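Teaching two hands to do one job – where do we start?
Robotics clubs & classes > Student projects
Posted 06/08/2023

I help out with an after-school robotics club and this term we've been lucky enough to get time on a proper two-armed setup with five-fingered hands (I know, I know, we're spoilt). The kids picked "cleaning up" as their task: left hand moves a bit of rubbish to the dustpan, right hand picks up the brush and sweeps it in. The left side is going okay. The right hand is a shocker. It goes for the brush handle, closes too early and shoves the whole brush sideways, and then the dustpan goes with it. We've recorded 100 goes by teleoperation and trained on those, and it still does it. Do we need heaps more recordings, or are we recording the wrong thing? Showcase night is coming up and I'd love them to have something that works at least sometimes!
– kenetti_mum

Druvov
More data. We did 600 for a cup stacking task and it was fine after that. Also check your lighting.

Nair
I'd look at the recordings before making more of them. Our lot had the same trouble in May and when we sat down and watched the clips back, every kid was closing the hand at a slightly different moment, and a couple of them were nudging the brush into line first without noticing they did it. Of course the policy was confused! We got everyone to stop with the hand open beside the handle, wait up to 3 seconds, then close. Looks a bit silly on playback but the grasping improved out of sight. Start with the brush in the same spot every time too, and only move it around once that works.

Pallavi Solanki
Nair's right about the pause, we do the same with my Year 10s. Two things I'd add. Try splitting it into 2 tasks for now, one for each hand, and join them up later – my group fought me on this and then came round. And pick your rubbish carefully. We started with paper scraps and they were hopeless, far too thin for the fingers to get hold of. Something brown and fuzzy with a bit of body to it has been much kinder to us, and it shows up well on a pale surface. Let the kids write down every dud run as well. Mine keep theirs in a shared doc called Prelon (don't ask me) and it's been the most useful thing we've made all year. Photo attached, left hand on the scrap and right hand open next to the brush handle, so you can see how close we park it. Good luck with the showcase, and do come back and tell us how they went!

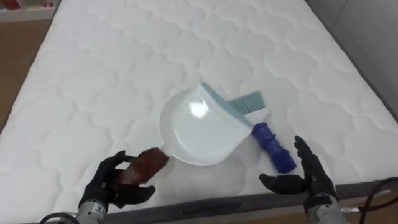 Pallavi Solanki
Digital technologies teacher and robotics club coordinator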